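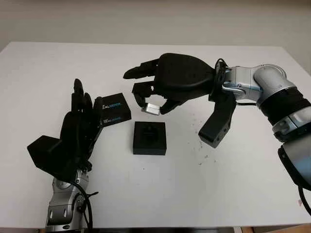

Bench Assembly Team, Detis site
Stuvham Community Help > Work and Jobs

Robot hands on our bench, what happens to the rest of us?

Posted by pipkinlane, July 17, 2018

Hi all, long post, sorry. I've been on small parts assembly at Detis since I left school and in March they put in a pair of robot arms with proper fingers on them. Not the big caged sort I was used to at my old place, these have hands! You can see them at it, one with a box in its fingers and the other pinching a little metal cube over the black base. I used to do that sort of job with my eyes half shut and the radio on.

So far they're slow and we all still have our benches. But my supervisor has asked if I want to go on the arms as an operator, same pay for now, with a review after 3 months. Half the team say take it and the other half have gone a bit frosty with me, as if I'd be helping to shut the line down. I'm 45 and I've never done anything with computers at work except clock in. Has anyone here made the move? Do you miss the old job? And is "same pay for now" as dodgy as it sounds?

gilly_from_astaritz

I did it two years ago at a packing place in Astaritz, so not quite the same. Get the pay bit in writing before you say yes to anything. Mine was "under review" for so long that the manager who promised it had left, and the new one had never heard of it. Ask what grade the job is, whether you can go back to the bench if you hate it, and who covers it when you're off sick (if the answer is no one then you will be getting phone calls on your holiday, ask me how I know).

The frosty thing does wear off. Mostly. I started showing people the screen at tea break and letting them have a go at stopping and starting it, and that helped a lot more than anything the company put up on the noticeboard. What I missed was the chat. On the line you talk all day, but with a machine you're watching it and you can't really drift off.

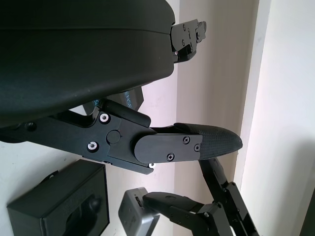

Thabiso Venter
Operator trainer, Steyn

I train people for precisely this and the ones who come off the bench are my favourites, so please don't let the computer side put you off! You already know when a part is sitting wrong. I can teach someone the screen in a few shifts, but I can't teach them that nearly so fast.

A lot of the day is plain looking after. I get people to look at the fingertips first, that textured pad on the end, and then the screws and the pivot behind it. Wipe the pads, check nothing's working loose, watch the cable when the arm swings. After that you're loading parts, clearing bad picks and writing down what went wrong in words the engineers can use. That last one is where operators end up having a real say, so keep your own notebook as well as the official log.

On jobs, I won't fib to you. At our place one line went from three shifts to two. People were moved across to inspection and some of them didn't like it, a couple left. A batch of 1,000 used to be shared out along the bench and everyone knew how much of it was theirs, and people did feel the loss of that. I'd ask your manager straight out what the plan is for the others, and ask it with the others in the room. It'll do more for the frostiness than turning the job down would.

Oh, and ask for training in work hours. Ours is 135 pages of manual and you should not be reading that on the bus.

dodge72

take it. they'll only give it to someone else. my brother in law said no to one of these and he's been moaning about it ever since

pipkinlane

Thanks everyone, and Thabiso especially, I hadn't thought of asking with the whole team there. Going to see my supervisor on Thursday and I'll get the grade written down. Gilly, how long was it before you got your pay sorted in the end?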